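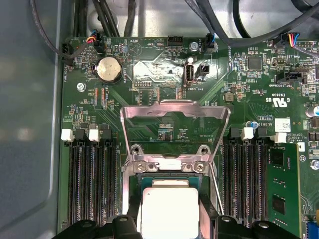
4. What the repair tickets say

4.1 The corpus

The tickets come from two counter-service repair shops in Prirari, Bukard and Vakano, which stand on the same street and do not speak to each other. Each kept carbon-copy tickets for desktop computers, with a box for the customer's complaint, a box for the work done, and a box labeled "Other" in which most of the interesting material ended up. After removing duplicates, blank forms and one shopping list, we were left with 643 tickets. Thảo Mai and Mỹ Phí coded them separately and then met to argue. The longest argument concerned the word "slow," which both coders had marked in the complaint box and neither could agree was a complaint. We kept it.

Our interest is in how owners justify paying for work on a machine they describe, in the same sentence, as worthless. Earlier work on household durables treats this as a pricing error. We think it is closer to a manner of speaking, and that the ticket is a poor place to look for prices and a good place to look for manners.
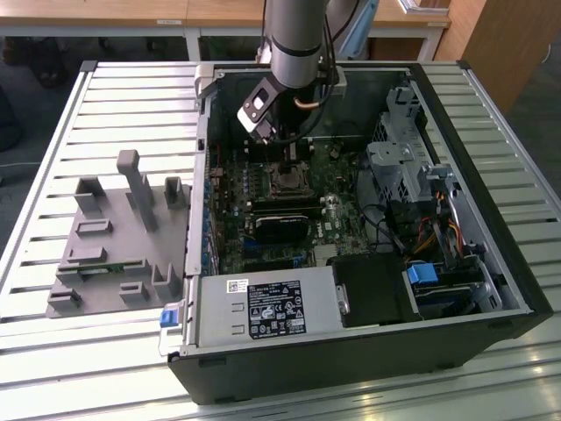 Why not ask the owners how old their computers were?

We tried. Stated age matched the shop's own estimate so seldom that we dropped the question after the first 200 calls. Owners dated machines by house moves, divorces and the arrival of dogs, and a computer bought "when we got Biscuit" can only be placed by someone who knows Biscuit. The age variable in Table 3 therefore uses the technician's estimate throughout.

4.2 Three ways of excusing a repair

The commonest excuse is the errand. The owner was passing anyway, the machine was already in the car, and the shop might as well look at it. Errand tickets are short, and the work approved on them is no cheaper than on any other kind.

The second is the third party. The computer is for a nephew, a church office, a mother who only plays cards. Third-party owners asked for more work than others and were more likely to come back and complain about it on the third party's behalf. On several tickets the nephew appears to have acquired strong views on invoicing.

The third is the contents. Owners spoke of tax files, recipes and photographs "on there," and would approve replacing nearly any component so long as the contents were left alone. Few could say which component held them. Processors, memory and the power supply were all nominated, along with, on one Vakano ticket, "the green part." Readers who have never opened a desktop may feel some sympathy (Figure 2).

Figure 2. Desktop tower lying on its side with the side panel removed. The CPU socket on the dark green motherboard is empty.

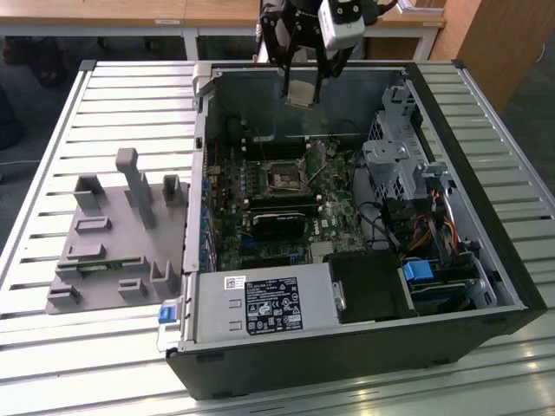

4.3 Refusals

Refused estimates are harder to read, as the technicians wrote less when they were annoyed. Bukard marked them "NO." Vakano used "no thank you," whether or not anyone had said thank you. We had expected refusals to track the size of the estimate, and above 700 they do. Below that line the pattern dissolves. Owners turned down trivial sums and accepted painful ones, and the best single predictor was whether the technician had phoned or waited for the owner to call. 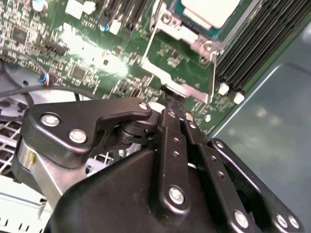

A phone call seems to turn the estimate into a conversation, and it is awkward to abandon a computer while talking to a person who has just dusted it. The Wikström model of sunk attachment would predict the reverse, with distance making the owner firmer in either direction. Our data cannot settle the matter. Bukard began phoning everyone in May, after a change of staff, and the May tickets are also the ones with coffee on them. We report the two shops separately from here on and leave the illegible rows in the appendix, where a patient reader is welcome to them.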